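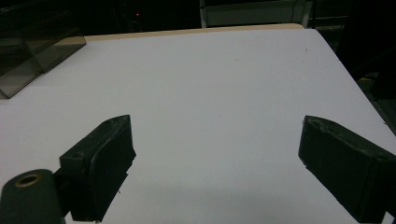
Open gripper over a white tabletop, before the plane fit.

Fitting the Table Plane in Clovel

The Clovel planner rejects any path that crosses the work surface. It must therefore know where that surface lies. Complete this procedure each time the camera mount is adjusted.

1. Open the fingers fully and keep the gap between them clear.
2. Start the Vainio perception node on port 1916.
3. Load the finger mask. Pixels that belong to the gripper must not enter the fit.
4. Draw the fit region on bare table. Leave out clear or tinted plastic - depth readings through such material are unreliable.
5. Record 50 depth images and run the plane fit.
6. Check the reported error. A value above 2 mm requires a new recording.
7. Save the result to the Teltby profile and restart the planner.

Dark areas beyond the table often return no depth. Clovel treats them as unknown space and will not plan through them. Logs are kept for 24 hours in the Ovetti console.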